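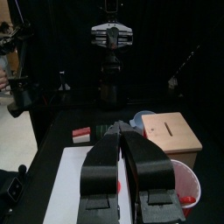 Tabletop at Wikwood, 19 March 2024

Second progress report to the Begum Fund
Poltness Evening Meals project
From: Farzana Sheikh, project lead

Hello all, and thanks for letting me send this as a letter again - the form and I never did get on.

The big news is that the evening meals have moved. We'd been squeezing into the back of the Emden Road chapel since November and the cooker there finally gave up in the middle of a lentil bake (we finished it off in my own oven, two streets away, and carried it back under tea towels). Wikwood offered us their kitchen the same week and we've stayed. It has a proper extractor, a deep sink and a door wide enough for a wheelchair, so we're very happy!

We now have 21 people signed up for a regular meal. Most come in and eat together, and the others get theirs taken round. I'd worried the move would put off the ones who live down by the harbour, but the bus stops right outside and they seem to like the ride. A few have started coming early to peel things, which I'm all for.

Cooking lessons have been slower. We promised you three courses by the spring and we've run two. The first was soups and stews and it filled up straight away. The second was baking on a small budget, and half the group already baked better than I do, so we let them take over and I washed up. The third was meant to be for young people leaving home, but the college changed its timetable and the date clashed with exams. I'd like to run it after the summer break instead, if you're happy with that - please let me know, as I'll need to book the kitchen.

On money, we're under on travel and over on food. Oil and eggs are the main culprits. I've moved a bit across from the printing line, where we hadn't spent much, and the full figures are in the spreadsheet I sent separately. The new hob rings are paid for. The freezer isn't, as the shop is still waiting for stock and I don't want to pay up front.

Next on my list are food hygiene refreshers for the new helpers, a second set of insulated bags, and a chat with the surgery about leaving leaflets at the front desk. You're welcome to come for a meal whenever suits, just ring first so I can put enough potatoes on.

Farzana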